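4.2 Seams, fastenings and the limits of the fold score

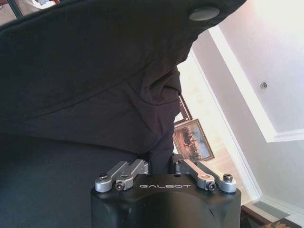 Figure 3. Dark fabric in soft folds, with a diagonal seam and a round grey fastener near one edge.

4.3 What the fold score leaves out

The Grundeck protocol grades a folded item on outline alone: square corners, even edges, a stack that stands. We doubt this tells a household much. Of the 438 items handled in the Delosbridge laundry trial, 223 had at least one fastening, and the protocol treats these as if they were tea towels.

Dark cloth like that in Figure 3 shows the difficulty. A seam that crosses the fabric on a diagonal gives the folder a line to follow, and it is the wrong line. Kováčik's rule (fold to the longest visible seam) would have the item finish well off square. Raters in our trial could not agree on whether a fold set parallel to such a seam was a fault or a reasonable choice, and the protocol offers no guidance either way.

Fastenings are the other gap. Rasis claims that a snap or button left on an outside layer has no bearing on how well a pile holds its shape in the drawer. That claim rests on up to 2000 folds, all of them in light cotton, and we see little reason to extend it to heavier or brushed fabrics. Colour matters as well – creases in near-black cloth are hard to judge under ordinary laundry lighting, and scores for dark items varied by as much as 5 points between raters.

We therefore report outline scores for plain items only. For garments with fastenings we give the raters' written remarks, which are untidy and frequently contradict one another.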